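**Bralex hand-guiding kit, two-arm version: a long-term review**

I've had the Bralex kit since June, so I feel I've earned the right to go on about it a bit. It's the pair of handheld leader arms, the foot pedal and the recording software, bought through Grancombe, and I use it to show a two-armed robot how to pick up small pieces and put them away in a slotted holder. Unglamorous work, and I love it more than I probably should!

The box took ten days to arrive and was beautifully packed. Setup is another matter. The printed guide gets you through clamping the leader arms to your desk and then more or less waves goodbye, and I spent a whole evening with the left and right arms swapped, steering the wrong gripper every time and laughing at myself. (The fix is one checkbox, on the second settings page, under "Pairing". Please, Bralex, put it on the first.)

Once you're past that, though, what a pleasure. You hold a leader arm in each hand, squeeze the triggers to close the fingers, and the robot follows along so smoothly that after an hour or so I'd stopped thinking about my elbows at all. I had tried the Clikau controllers before these, and they're perfectly decent for big, sweeping moves, but I could never get the last little bit of a placement right with them. With small pieces, the last little bit is the whole job.

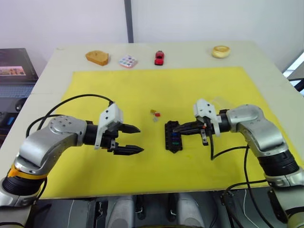 The triggers deserve a paragraph of their own. They're light, with a soft stop about halfway that you can feel under your finger, and I lean on that stop constantly when I'm lowering a piece into a slot and want to let go gently. My one gripe is that the right trigger has started to squeak. A dab of silicone grease quiets it for a week, and then back it comes, like a cricket in the basement.

Recording is simple: tap the pedal to start, tap it again to keep the take, hold it down to throw the take away. On my best Saturday I kept 124 takes, which would have been unthinkable with the old setup, and my shoulders were fine the next morning. The playback viewer is slow to open longer takes, and I do wish I could trim the dull bit at the beginning without exporting everything first. I tend to dawdle before I pick anything up, and I'd rather not teach that to the robot.

You can also switch the software to hand guiding, where you take hold of the robot's own arm and walk it through the motion. It's lovely for one arm and a slow reach. For two arms at once I found it awkward, since I kept leaning across the table and getting in my own way, so I went back to the leaders.

A few odds and ends, for anyone about to order:

- The pedal cable is too short for a standing desk. I bought an extension.
- The Lukáč wrist rest fits under the leader arms nicely, though it's sold separately.
- Support answered me in four days, kindly and at length.

I'd give it 6 out of 10 for the paperwork and a very happy 10 for everything I do with it once it's running. I've already asked Grancombe for a spare right trigger, and I'll add a note here if it cures the squeak.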